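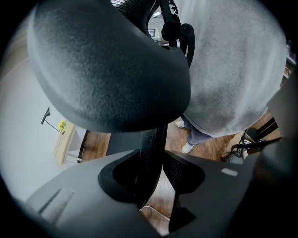

Headrest and mesh back on an office chair.

Does a 100% pass-through claim on a fundraiser mean anything?
Posted in Giving and Charities, 2 May 2026

Our neighborhood group in Clesstead got an email from an outfit called the Pendley Relief Drive. They say they raised $1273 in April for families after the apartment fire and that "100% of donations" went straight to the families. Same email, further down, says $1216 was handed over. I can subtract. That leaves $57 and no word on where it went.

I wrote and asked. The reply thanked me for my generosity (I haven't given anything yet) and said that card fees are "outside the donation." They also want us to sign up for monthly giving before the next drive starts. Am I being a crank over $57, or is this the kind of thing you walk away from? They are not listed as a registered charity that I can find. It seems to be a few people and a donation page.

Posted by clesstead_porch

farina_ledger
Card fees are probably all it is. $57 out of $1273 comes to just under four and a half percent, which is on the high side but not crazy if most gifts were small. A flat charge on every gift eats a lot when people give five dollars at a time. What bothers me is the wording. If fees came out of the pot, then 100% did not go to the families, and calling it "outside the donation" is a word game.

Ask for two things in writing: the payout statement from the donation page, with the fees shown, and something that shows the money reaching the families. A receipt with the names blacked out would do. Anyone who ran this properly can send both in ten minutes. If you get another thank-you note back, you have your answer.

Also, check whether your gift would be tax deductible before you assume it is. A few people with a donation page usually can't offer that, even if every cent goes where they say.

And skip the monthly thing for now. A one-time gift after they answer you costs them nothing.

Mod at heart
you are all so suspicious. people lost their homes. just give!!

ornov77
I don't buy "just give." I gave to a drive in Ornov that had 47 donors and a very nice update every week, $864 total, and we never saw a single piece of paper showing who got it. Maybe it all got there. I have no way to know and neither does anybody else who chipped in.

farina_ledger is right about the statement, but I'd be careful with it too. A payout statement tells you the money reached the organizer's bank account. It says zero about what happened next. The second paper is the one that matters, so don't let them send you the first and call it done.

If it were me I'd find out whether the building's tenants have a group of their own and give there.

Edit: the fees on that Ornov page were listed at the very bottom under "How it works." Might be worth looking there on yours.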